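Home | Guides | Cells | Parts | Contact

Wrist and finger check, Cutero two-arm cell
23 May 2020, Somthorpe workshop notes

Do this check every 200 running hours, or after any hard contact. Stop the cell, lock out the supply and let the arms settle before you touch a finger. 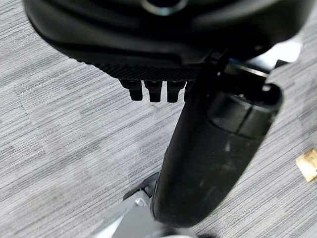 Finger wear starts at the collar. Grip the shaft below it and push sideways. Any play means the joint has to be opened. Then wipe the shaft with a dry cloth and look again. Pale scuffs across the middle section, like the ones on this finger, are logged as surface marks. A groove you can catch with a fingernail is a reject. Check the knurled strip under the housing for packed dust and brush it along its length.

Next, look at the floor side. Move the cable by hand through its full loop and feel for flat spots. Keep it clear of both grippers. Pick up loose scraps from the carpet before you restore power, then run 10 slow open and close cycles on each side.
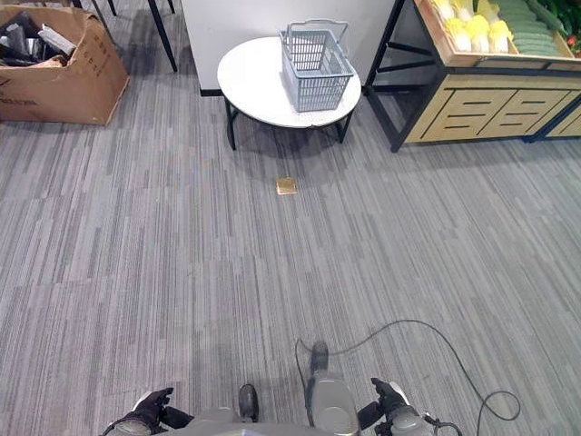

Gilani wrote in to say that 200 hours was too long for the collars at Ostitz, where play showed up at 57 hours on one arm, and that the interval there has been cut to match since January.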